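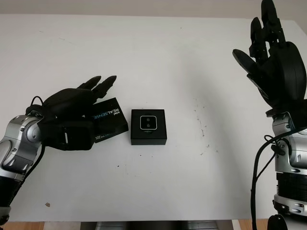
Two-arm test bench with multi-fingered hands, the left one at a tilted RealSense box and the right one raised and open.

The Plarnham grip fault was a recurring failure in a two-arm robot handling cell run by the packaging firm Manmont at its Plarnham site. The left hand of the cell would keep closing after its controller had logged a release, so that an item believed to be set down was still held when the arm moved off. The fault was reported in July, and was blamed in turn on the hand, on the cable and on the people using it. A software change was later credited with the cure. That claim rests on thin evidence and has been disputed.

Background

The cell used a pair of silver and black arms with black multi-fingered hands, mounted at a white table. Its job was to pick up small boxed goods, turn them and place them flat. The control software, named Gruno, was supplied by Pillai, a small contractor that also wrote the acceptance test. Critics of the project have pointed out that a supplier grading its own work is poor practice, and that the test checked only whether a release command had been sent. It did not check whether the fingers had opened.

Sales material for Gruno described the system as "safe around people by design." No document setting out what this meant has been made public. The cell had no fence on the operator side and relied on a limit on arm speed. No comparable limit was set on the closing force of the fingers.

The fault

In the first recorded case the left arm carried a carton back over the table after a logged release and dropped it on the floor. The entry in the shift log reads "operator error, box placed badly." Luana Guimarães, the operator on duty, objected in writing that she had not touched the box. Her note was filed separately from the log and was not passed to Pillai.

A more serious case followed 2 days later. Rogério Moura, a maintenance technician, reached in to clear a carton that the screen showed as released. The hand closed on two of his fingers and held them until power was cut. He was treated for bruising. The emergency stop had been pressed first, but it froze the hand in its closed position, as it was set up to do. Whether anyone had considered a trapped hand when choosing that setting is unclear from the surviving papers.

Inquiry

Manmont asked Silvana Lopes, a safety engineer from outside the firm, to review the cell. Her report found that Gruno treated a lost reply from the hand as a successful release. When messages were delayed, the screen and the log both showed an open hand, whatever its true state. She also found a worn connector at the left wrist that could have caused the delays, though she could not reproduce the fault by moving the cable alone.

The report recommended that release be confirmed from finger position, that the stop setting be changed to allow the fingers to be opened by hand, and that nobody reach over the table with the arms powered. Manmont accepted the first two. The third was turned down as "not practical in production."

Disputed fix

Pillai issued a revised version of Gruno and ran 2,000 pick-and-place cycles without a fault. The company called the problem closed. Lopes noted that the connector had been replaced before the trial, so the result could not show which change had worked. She added that the original fault had shown up mostly late in long shifts, while the trial was split into short runs of 70 cycles with a restart between them.

Edivaldo Nogueira, who managed the project for Manmont, defended the trial as "more than adequate." An independent repeat with the old connector refitted was proposed and then dropped on grounds of cost. The raw trial logs have not been released.

See also: Emergency stop; Grip force limiting; Acceptance testing

Article last changed Mar 14, 2025. Contact the editors | Copyright and reuse | Back to top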